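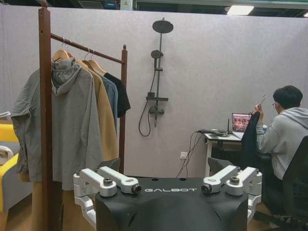
Gray hooded jacket on the dark wooden garment rack, plus a few other things on wooden hangers.

I have been meaning to write up the Grevmont fabric steamer for months, and now that October is here and every coat and sweater in the house has come out of storage with a crease down the middle, I have finally used it enough to have opinions. Lots of them!

Some background first. I used to be an ironing person. My grandmother ironed pillowcases, my mother ironed pillowcases, and I held out until I moved to Limdale and got an apartment with no closet to keep a board in. For a year I hung things in the bathroom and ran a hot shower, and if that has ever worked for you, please tell me how, because all I got was damp shirts and a big water bill. Then I bought a cheap handheld steamer from the drugstore that spat brown water on a white blouse the second time I used it. So my standards going in were not high.

The Grevmont is the upright kind, with a tank on the floor, a hose and a head you hold. I paid $90 for it on sale at Agyeman, the housewares place near the bus station (they had it marked higher in the summer, so wait if you can). It came in a box much bigger than it needed to be. Putting it together took me one cup of coffee. The pole is in three sections that click, the hose screws on at the bottom, and the only part I got wrong was the little hook for the head, which I put on upside down and didn't notice for a week.

Heat-up is fast. I fill it, flip the switch, go brush my teeth, and it's puffing away when I get back. A full tank gives me 40 minutes on the low setting and a good deal less on high, and I have never once needed the full 40 unless I was doing curtains. Speaking of which, curtains are where this thing won me over. I have long linen-blend ones from Flondari that came folded into a brick, and the instructions said to iron them flat while damp. No thank you. I hung them up, went down each panel slowly with the steamer, and they looked like the ones in the store. I may have made my neighbor come over and look.

Shirts are good but not perfect. Cotton button-downs come out soft and wearable, though if you want a sharp collar or a crease in a sleeve you still need an iron. Knits are wonderful, they just kind of relax. Anything polyester takes seconds. Heavy stuff is slower than I hoped. My wool coat needed two passes, and with thick hoodies and lined jackets you have to get a hand inside the sleeve (in the mitt, please, I learned that one the hard way) and push out against the steam or the wrinkles just sit there and laugh at you.

The built-in hanger at the top of the pole is the weak spot. It's a folding plastic thing with skinny arms, and it's fine for a T-shirt, but put a winter coat on it and the whole pole leans like it's had a long day. I stopped using it after the first week. A separate rack is so much better, something with a bit of weight to it, and leave a gap between pieces so the steam has somewhere to go. I also like being able to do a whole row in one go and then leave everything hanging for a while before I put it on. If you wear it right off the steamer, it creases again before you've found your keys.

Other gripes, in no order. The cord is too short. I have an extension cord now and I resent it. The wheels are fine on hard floors and hopeless on my rug. It gurgles when the tank gets low, and the first time I thought something was wrong with the pipes. And the manual lists a descaling routine that involves tipping the whole base over the bathtub, which is awkward and a bit of a wrestling match if you're short like me. I use filtered water and do it less often than they say, and so far no brown spit.

Before I bought mine I read through the reviews on the Agyeman site, all 416 of them (okay, I skimmed the last hundred), and the complaint that kept coming up was leaking at the hose joint. Mine did drip at first. I unscrewed it, found the washer sitting crooked, pressed it flat with my thumb and that was that.

Would I buy it again? At the sale price, yes, happily. At full price I'd think harder and maybe look for one with a metal pole. My iron has moved to the top shelf over the fridge, and it comes down for collars and for the one tablecloth I own.

Four stars. It would get four and a half with a longer cord.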